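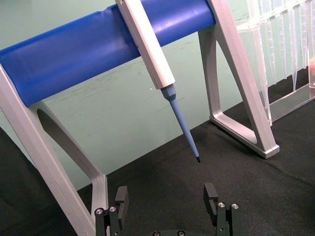 One regular at the Otidgate science club said she had been asking for a proper pipette stand for as long as she could remember, and that laying a pipette down on its side between samples had always made her wince.

Well, she has her wish! The teaching lab on Traston Road reopened in December after a grant of £800 from the Peixoto Fund, and among the new bits and pieces are two stands with a pipette ready to hang on each (the older ones have gone to the Dinetti room upstairs, where the juniors are very glad of them). It may sound like a small thing, but anyone who has hunted along a crowded bench for the right pipette, with a sample waiting, will know how lovely it is to find it hanging where it ought to be.

Evening sessions start at 9 minutes past six, once the bus is in, and newcomers are welcome to come along and have a go.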